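Home Programme Speakers Venue Notes Contact

Who really wants a tidier kitchen?
Speaker notes, Suleiman Idahosa, afternoon session, Korkadgate hall

Opening

Wait for the door to close. Thank Graça Carrilho for the invitation and the loan of the clicker.

Start with the claim I keep reading: that a clear worktop makes you eat better, sleep better and spend less. Ask for hands up. Who has read this? Who has cleared a worktop because of it? Who is sleeping better? Leave a pause after the last one.

Say plainly that I like a tidy kitchen. My quarrel is with the promises. A tidy kitchen is pleasant to walk into and that ought to be enough to recommend it.

Slide 2 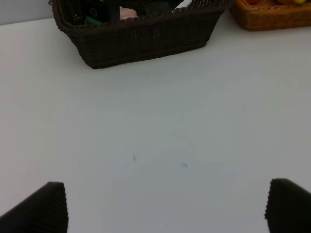 Photo: Rosário Antunes

Let them look while I read out the line from the Pristel storage leaflet: "A calm surface is a calm mind." Read it slowly, then ask what it would take to show it was wrong. If the answer is nothing, it is a slogan. A wicker basket costs what it costs and holds what it holds.

Move on to the Levimden survey. This is the one with 200 households that everybody on the tidying circuit quotes. Points to make:

– People were asked how tidy they were and how happy they were, in the same form, on the same evening. Cheerful people may simply tick cheerful boxes.
– Only 27 of the households were visited, and those were told beforehand. I would have wiped down too.
– Money was left out. So was the size of the kitchen. If you have a larder, your worktop is going to be clearer than mine.

Don't be rude about the authors. Nuno Patrício worked on it and has been generous with his time. He agrees about the forms and disagrees with me about the visits.

Slide 3: the fruit bowl question

The usual advice is to keep fresh food where you can see it and you will eat more of it. Sounds sensible. My trouble is with how it gets tested – somebody weighs what is left at the end of the week and calls the difference "eaten". Some of it went in the bin. Mention Madalena Magalhães and her month in Arain, when she kept a bin diary as well as a shopping diary. Her totals looked far less impressive once the bin was counted. One household, so I can't lean on it either. Say so before somebody at the back does.

If time is short, skip the bin diary and go straight to questions.

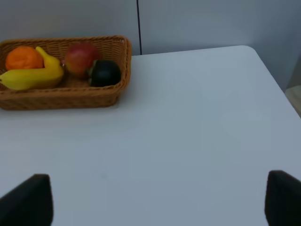
Questions I expect

"So should we bother tidying?" Yes, if you like it. Wipe up the crumbs whatever you believe.

"Isn't there research on clutter and stress?" There is. Ask which study they mean, and whether anybody looked at which came first. Stressed people leave the washing-up.

"What would convince you?" Visits without warning, a bin diary, and a follow-up in July when the children are home.

Finish by ten to four. The hall seats 70 and the tea queue is slow.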